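Kourosh Mohammadi
19 September 2021

1/ Everyone keeps telling me to fold towels in thirds. It saves so much space, they say. I've got 30 towels and dish cloths and I have my doubts.

2/ Started with stripes, so any crooked fold shows up right away. Plain rectangle, stripes running across, no thirds.

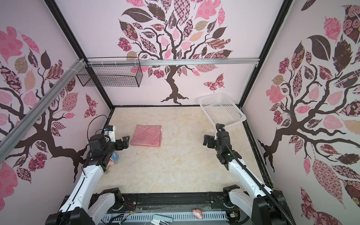 3/ Then the Flostis method, where you roll the thing up and tuck in the end. Mine unrolled in the drawer. Twice.

4/ Thirds took me longer and the stack came out the same height. Same cloth, same thickness, what did people expect?

5/ A white plastic basket holds 6 either way. I'll keep folding in half and half again until someone shows me a drawer that proves otherwise.

Comments

Geeta Shukla: Thirds works if your shelf is deep. Is yours?

shek_home: rolled is fine for hand towels, not for anything bigger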